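Stain Removal Myths: Your Questions, Answered With Some Doubt

I get the same questions about stains over and over, mostly from people who have read a tip somewhere and want me to bless it. I usually can't. These are the ones that come up most, with the answers I'd give a friend.

Does club soda take out red wine?

It takes out about as much as tap water does. I've spilled wine on two old napkins and treated one with each, and I couldn't tell them apart afterward. The bubbles get all the credit, but what helps is getting something wet onto the spill while it's fresh and then blotting. If the club soda is already on the table, use it. Don't run to the store.

What about white wine on red wine?

You're adding a drink to a drink. It thins the color a little, the way any liquid would. Then you have to wash out the sugar too.

Is salt any good?

Salt soaks up liquid, so poured on a big fresh spill it pulls some of it away from the cloth. So does a paper towel, and you don't have to vacuum that up. On a dried stain salt does nothing I've ever been able to see. My aunt in Wendport swears by it and her tablecloths are all patterned, so I don't think we're going to settle that one.

Doesn't vinegar plus baking soda clean everything?

Mix them and you get a lot of fizz, and what you have left is mostly salty water. Each has its uses alone. Vinegar can help with hard water marks and with the smell of sweat. Baking soda is a gentle scrub and takes some odor out of shoes. Put together they mainly cancel each other, and the fizz is fun to watch, and I suspect that's why the tip never dies.

Please don't mix vinegar with bleach while you're experimenting. That one makes a gas that can hurt you.

Hot water or cold?

Depends on the stain, and anyone who tells you "always cold" is saving themselves a longer answer. Blood, egg and milk want cold, because heat can set them. Grease usually does better with warm water and dish soap. Start cold if you don't know what the stain is, and keep it away from the dryer until it's gone. More shirts are ruined by the dryer than by the spaghetti.
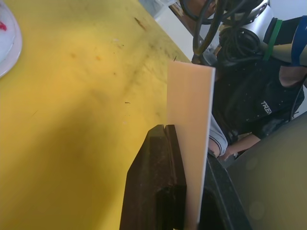
Can turmeric and tomato be removed from kitchen surfaces? Sometimes, and the marketing around this is worse than for clothes. Every spray promises to lift "tough food stains," and the fine print says to test on a hidden area, so the maker isn't all that sure either. Dish soap first, then a paste of baking soda left on for a while, then patience. Turmeric often fades in sunlight, so anything you can carry out to a sunny windowsill has a chance. A bright yellow tabletop is one place where I'd worry less about curry, though beet juice will still find it. A white plate with a pale rim has no such luck. Glazed dishes wipe clean if the glaze is sound, but a scratched plastic one may hold the color for good, and you can decide whether that bothers you.

Are "enzyme" cleaners just a fancy label?

No, and I went in expecting to say yes. Enzymes do break down protein and starch, so they have a real job on grass, baby food and pet accidents. Where I get doubtful is the price. Plenty of ordinary laundry detergents have enzymes in them already. Read the back of the bottle you own before you buy another one. They need time too, and a quick spray and wipe gives them none. Leave them on for as long as the label allows. Keep them off wool and silk unless the label says otherwise, as some of them go after protein and those fabrics are protein.

Does hairspray remove ink?

It used to work better, when hairspray was mostly alcohol. Many cans now have less of it, and more sticky stuff you then have to wash out. Plain rubbing alcohol on a cotton ball does the same job. Put a rag behind the ink or you'll push it straight through to the back of the shirt. Gel ink mostly laughs at both.

I saw a stain pen that claims to remove 100 percent of stains. Worth it?

One hundred percent of which stains, on what cloth, after how long? I'd want that answered before I paid. Pens are handy for a drip of coffee at lunch. They often leave a ring, and then you have a new problem in the shape of the old one.

Should I scrub?

Blot first. Scrubbing frays the fibers and spreads the spill outward. On a sturdy cotton work shirt you can get away with a soft brush. On a sweater, no.

When should I give up and pay a cleaner?

If the label says dry clean only, if the stain is old and oily, or if you'd be truly upset to lose the thing. Tell them what the stain is and everything you've already put on it, including the embarrassing ideas. Ask what they expect to happen. A good cleaner will say "maybe." I'd be careful with one who says "no problem" before unfolding the shirt.

Comments (4)

Sioned Rosser
Club soda worked on my carpet in January, so I'm keeping it. You tested napkins.

Joaquín Bustos
Fair point above, but did you try plain water on the carpet? I did, on mine, and it came out fine.

Deepak Tyagi
Any advice for turmeric on a wooden spoon? Mine has spent 11 days on the windowsill and is still orange.

Mared Voyle
Deepak, I gave up and call mine the curry spoon. Agree about the dryer, I lost a good blouse that way.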